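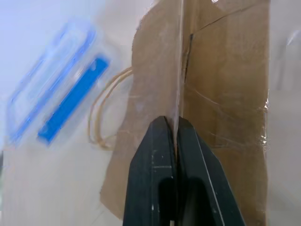

CHAPTER 6
Getting Out the Door

In this chapter
The leaving time and the arriving time
Why the last few minutes go missing
Building a departure list
Leaving work (harder than leaving home!)
Key terms: hard start, soft start, launch window, doorway task

I was late to my own first class on time management. I'd like to get that out of the way early, before you hear it from Bláthnaid Scanlon, who was sitting in the second row and has been telling the story ever since.

I had everything ready the night before. Shirt ironed, handouts copied, lunch made. The class started at nine and the drive from my apartment in Drolmont took 30 minutes, so I planned to leave at half past eight. And at half past eight I was in the kitchen, dressed, coffee finished, feeling very pleased with myself. Then I went to find my keys. Then I noticed that the cat's bowl was empty. Then I thought I might as well take the recycling down, what with going that way anyhow, and the recycling needed a bag, and the bags were in the closet behind the vacuum cleaner, and you can fill in the rest.

I pulled out of the lot at 8:47. I walked in at twenty past nine with 58 people looking at me (it was a big room, and the parking at Dhillon Hall is a topic for another book). On the board behind me, in my own handwriting from the day before, it said WELCOME - PLEASE BE PROMPT.

Chapters 4 and 5 dealt with planning a day on paper. You've got your weekly grid by now, and you've blocked out your classes, your shifts and your sleep. If you did the exercises, you also have a list of everything you really do between waking up and going to bed, and I'd guess parts of it surprised you. This chapter is smaller. It's about the few minutes on either side of a door, and how a good plan can fall apart in them.

6.1 Two different times

Ask most people when they have to leave for work and they'll give you the time they need to be driving. Ask what they'll be doing five minutes before that and they go a little vague. I did too, for years.

I use two terms for this in class. The arriving time is when you need to be in the seat, at the counter, on the phone, wherever the thing begins. The leaving time is when the door closes behind you. Between the two sits travel, and people are usually pretty good at travel. They know the bus is slow in the rain. They know which light on Kuder Avenue takes forever. If anything they'll go on and on about it.

What they leave out is the stretch before the door. I call it the launch window. Shoes, coat, bag, keys, lights, the stove you're sure you turned off but go back to look at. In my own house that stretch takes 15 minutes. I didn't believe it either! I had always thought of it as taking no time at all, as if I went straight from the kitchen chair to the driver's seat by magic.

So the first change is on paper. Go back to your weekly grid from Chapter 4. Every block that begins somewhere else needs a strip in front of it for travel, and in front of that another strip for launching. Shade them in different colors if you like that kind of thing. Don't squeeze anything else into them. The launch strip is a real part of your day and it was always there, only you were paying for it out of something else (breakfast, in my case, and sometimes the speed limit).

6.2 Hard starts and soft starts

Some things begin whether you're there or not. A train, an exam, a shift where the person before you can't go home until you show up. Those are hard starts. Other things begin when you get there, or close to it: an open gym, the grocery run, studying at the library. Soft starts.

Mark each outside block on your grid with an H or an S. Most people find this easy except for a few odd ones in the middle, and the odd ones are worth some thought. Dinner with your sister may look like an S. Ask your sister.

The reason I bother with the marks is that we tend to spread our worry evenly. I used to rush to the pool as if someone would lock the gate on me, and I'd arrive cross and sweaty for a swim I could have started any time that evening. Then I'd stroll out to a dentist appointment. It makes far more sense to be relaxed about the soft ones and save the fuss for the hard ones.

A schedule with nothing but H's in it is a warning sign. We'll come back to that in Chapter 9, when we talk about what to drop.

6.3 Doorway tasks

A doorway task is any small job you think of only when you're about to leave. Watering the fern. Answering one quick message. Bringing the laundry up. They're real jobs, most of them, and they do need doing at some point, which is how they get past you. I've never once been made late by something silly. It's always been something useful.

Bronisława Malinowski was a student of mine who worked early mornings at a bakery and then came across town for the ten o'clock section. She kept a diary for this chapter (you'll be doing one too, see the activity below), and with her permission I've used part of it in every edition. This is her third entry:

"Coat on at 9:20. Saw the package on the hall table that has to go back to the store. Looked for tape. Found tape. The label was for the wrong address so I opened the laptop. Laptop wanted to update. Took coat off. Left 9:41, without the package."

I love that entry. Look at where the coat comes off. Up to that line she was a person leaving the house who had stopped for a moment, and from that line on she's a person at home, at a computer, with no idea what time it is.

Her fix was an index card taped beside the light switch, with a pencil on a string. When a doorway task popped up, she wrote it down and kept walking. The card got read in the evening. Some of the jobs had gone away by then. The package sat there two more days and the store took it back just the same.

You can do this on your phone, and plenty of my students do. I'd say try paper first. A phone has a lot of other doors in it.

6.4 Leaving work

Everything so far has been about leaving home. Going the other direction is worse, at least for me, and I have a theory that it's the chair. You come back from an errand, you've got ten minutes before you need to go, and you sit down "just to check." There is no such thing as just checking. An inbox doesn't have a bottom.

When I worked in the billing office at Inow, I had 190 unread messages on a normal afternoon and a carpool that left from the side entrance at five sharp. I missed that carpool so often that the driver started asking the others whether I still worked there. What finally helped was doing my launch early. At a quarter to five I put my shoes on (I kept slippers under the desk, I'm not sorry), packed my bag, and set it on the seat of my chair. Then I worked standing up until it was time. It's tiring to stand and type. You don't get lost in it.

You may not have a desk. If you work a floor or a kitchen or a front counter, your launch window is probably tied to a handoff, and the handoff can't be done standing by the door with a coat on. Section 6.6 has a separate plan for shift workers, written with a lot of help from students who close.

6.5 Activity: the departure diary

For the next week, keep a short record of each time you leave home for something marked H. You'll need a notebook and a clock you trust.

Before each departure, write down the time you intend the door to close.

When you're outside, write down the time it did close. Do it right there on the step or in the hallway. If you wait until you arrive, you'll round it off in your own favor.

Underneath, list what you did in between. Plain words, no excuses, and please don't clean it up for me. "Looked for other glove" is a perfectly good entry.

Mark any doorway tasks with a star.

Bring the diary to class, even if you only managed part of the week, and even if you were on time for everything. We'll use it to build your departure list in the next section, so hang on to the messy version.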